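Hillness cup trial moves to second stage in Raltstead
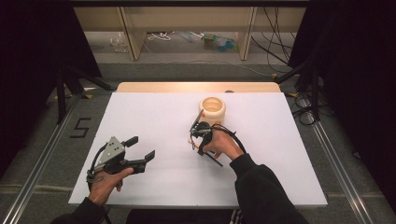
What makes a reusable cup suitable for a shared lending scheme?
A thick rim that resists chipping, straight sides that wash evenly, and a weight that suits both adults and older children.

The Hillness reusable cup program will enter its second stage in January, with 826 cups to be placed in cafés and community kitchens across Raltstead. The cups are a straight-sided cylinder in a cream finish, with no handle and no lid. Each site will hold its own stock and record losses at the end of the month.

Project lead Oleksandra Pavliuk said the first stage was limited to 16 sites and was intended mainly to test washing and storage. Breakage was concentrated at three of those sites, all of which used older under-bench machines with narrow racks. Those racks have been replaced with open trays.

"The rim is where most café cups fail," Pavliuk said. "We asked for more material there and accepted the extra weight. Staff noticed the difference when carrying a full tray, and we have changed the tray size to suit."

The new tray takes fewer cups per load and fits a standard commercial dishwasher. Sites with domestic machines can still take part but will be asked to run the longer cycle and to leave the cups upside down on a rack until the base ring has drained.

Borrowing remains free for the first 2 days. After that a deposit is taken and refunded in full when the cup is returned to any participating site. Under the first stage, cups had to go back to the place they came from, an arrangement that Montserrat Carrasco, who manages the kitchen at the Ukcombe hall, described as unworkable on market mornings.

"People finish the coffee at the other end of the street," she said. "We had a shelf full of nothing and the bakery had all of ours."

The number of participating sites will rise to 64. Applications from a further group of cafés are on hold until the collection run has been settled, with a van expected to move surplus stock between sites in the early afternoon.

Colour was also reviewed. A darker grey glaze was considered for its resistance to tea staining but was dropped after café staff reported difficulty judging whether the inside was clean. The pale interior has been kept - stains show sooner, and affected cups can be soaked before the mark sets.

Ajith Naidu, who is handling supply, said chipped cups should be withdrawn from use and kept for monthly collection. They should not go in kerbside recycling, as ceramic contaminates the glass stream.

Cafés wishing to join the waiting list can leave their details at the Hillness office during business hours.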